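**Unit 4: Automation in the staff kitchen, Drondo site, Clastville**

The Tralent arm is rehearsed in simulation before any shift changes. Reaching and handle work come first.
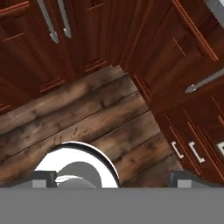
Who loses hours when the arm takes over closing duties?
The evening kitchen crew, 4 hours per week each under the draft schedule.

Opening a cabinet is a separate task in the plan, with its own sign-off.

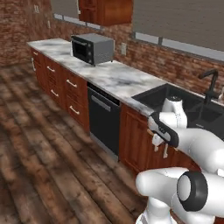
Those hours move to checking logs and clearing faults - work that needs 18 hours of training and a new pay grade. Compare with the Thorlacius case before the November session.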